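Makeup shelf tips, quick ones, more when I get a min.

Wash sponges every 2 days. Bar soap, warm water, squeeze till it runs clear. Dry standing up, never in the bag!! Powder puffs same thing.

Cushion refills go upside down overnight if they feel dry. Works on my Dorketti one, not so much the Cadia.
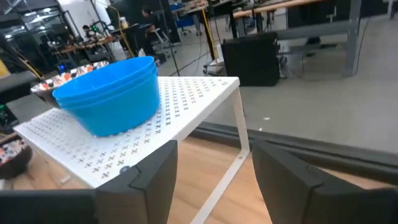
*Blue bowls stacked on a white metal riser*

Lipstick snapped? Fridge 20 min, melt the broken end a tiny bit, press, back in the fridge. Dont touch it til morning.

Write the open date on mascara w/ a paint pen. Mine said May. Tossed it.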